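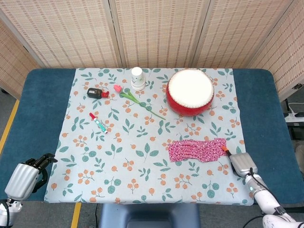 Gergely Jakab reckoned the open day at the Ernlow tannery would be over by lunch, and that we'd be home in time to paint the fence. I pass this on so you know how much to trust his other forecasts.

Days Out > Works and Workshops > Ernlow

2020-07-26
By Csenge Illés

The tannery lets the public in twice a year, in January and again in winter proper, and anyone with a nose picks winter. We drove up with the windows closed and parked in a paddock that had been described on the flyer as a car park.

Tours go in groups of 12. Ours was led by Imre Boros, who has worked the lime pits for 30 years and talks about hair removal with real tenderness. You start at the hide store, where everything is salted and folded and you are asked not to lean. Then the pits, then a long shed of wooden drums as tall as a garage, turning very slowly. Réka Bozsik wanted to know what was in them. "Bark, water and cow," said Imre, and moved us along.

The smell deserves its own paragraph. It is part wet dog, part cellar, with a sour note at the back that I found in my scarf the next morning. By the splitting machine I'd stopped noticing it, which worried me more than the smell had.

Upstairs is the finishing room, warm and quite pleasant, where they wax the hides and roll them to a colour the price list calls Cekent and everybody else calls brown. We were each given an offcut and a brass stamp and allowed to ruin it. Mine was meant to be a bookmark. It's very thick for a bookmark.

The shop is at the exit, naturally. Belts are 41 dollars, dog leads a bit more, and there's a bin of seconds by the door that was already being fought over, politely, with elbows. I bought a belt. It has a flaw near the third hole that I was told adds character.

Take old shoes and something to eat, as the sausage stall ran out before our group got down the stairs. Toilets are behind the hide store. We got home well after dark and the fence is still green.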